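Workshop tips: keeping gripper software out of trouble
Tallau bench pages, updated 15 Apr 2026
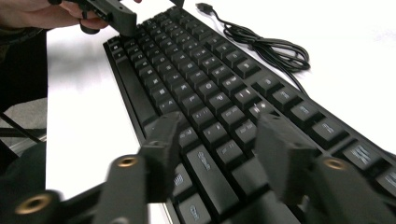 Keyboard on the white bench, cable coiled beyond it, grippers in hand.

Shiny black objects on a white table are hard on the tracker. Lock exposure before the first take and keep it locked. If auto exposure is left on, the image darkens each time the table fills the view, and the key legends go first.

Mask the fingers. They sit in the same part of the view on every take, so one mask per finger opening is enough. Aoun stores these as a small table and picks the nearest. Redraw the table after changing fingertips.

Do not rely on key legends for position. At a low angle the far rows are too small to read. Fit the outline of the case first, then work out the rows from the known key spacing. Our fit needs 204 edge points; below that it should report a failure and stop, not guess.

Treat cables as no-go areas in the planner. A coil changes shape when touched, so a tight model of it is out of date at once. Draw one loose boundary round all the loops and add a margin. Plan the plug as a separate object.

With two grippers, sync the clocks before anything else. Drornholm writes both streams to one log, but it trusts the time stamps it is given. Tap the two grippers together at the start of each take and line up the spikes. An offset of 2 ms is acceptable.

Cap the log at 2000 takes per folder. The viewer slows badly beyond that — the March set had 2533 and took most of a morning to open. Split by object, then by operator.

Replay every plan in Grondomport at half speed before running it on the arm. Check the approach to the space bar in particular, as the wide keys are often fitted as two.

Settings files go in the shared folder, one per bench. Old ones stay where they are.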